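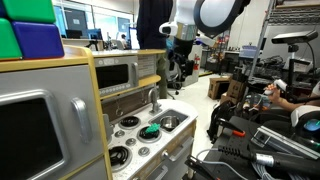

When I arrive at the Dasstead playroom the kettle is already on – the real one, in the back office – and the woman who has run the place for 18 years is trying to find two mugs that match. She gives up quite cheerfully and hands me the chipped one.

I had come to talk about play kitchens, and she needed very little prompting.

"People think it's the dressing-up box the children run for," she says, "and some do, of course they do, but give them a morning and most will end up cooking. You get soup. You get an awful lot of soup."

The kitchen they have now is grey with pale wood trim, and it came from Jimwood after a long winter of raffles and cake stalls. She had her doubts about the colour. The old one was red and yellow, and she was fond of it, although one door had been held shut with a hair bobble for longer than she cares to admit.

"I thought grey would be gloomy. My sister has a grey kitchen and I've never liked it, don't tell her. But the children said it looked like a proper one, and that settled it. They love the knobs. There's a microwave with a row of little buttons, and I've watched a child stand and press those for the whole of story time, perfectly happy, warming up goodness knows what."

What gets cooked changes with the season and with whoever is in charge that day. Broccoli is a great favourite, which makes the parents laugh, as most of them can't get the real thing past the front teeth. It goes straight on the burner, no pan. I ask whether anyone ever corrects this.

"Oh no, I wouldn't dream of it. We had a little boy who put everything in the sink to cook, every single thing, and he'd stir it and serve it up to you. Lovely manners. Why would I tell him it was the sink?"

She is less easy-going about tidying up. There are 13 families on the Wednesday list and the room has to be ready for the Vallirier dance class at two, so the last quarter of an hour belongs to putting away. The pots are meant to have a shelf. The big blocks are meant to have a corner of their own, though the top of the kitchen will do at a pinch, and she says she has made her peace with that.

"A shop has a stockroom, doesn't it? Ours is on the roof."

She would like some new pans by June, and perhaps a small table, so that the soup has somewhere to go besides her lap. Then somebody's coat needs finding, and she is off down the corridor with her tea still in her hand.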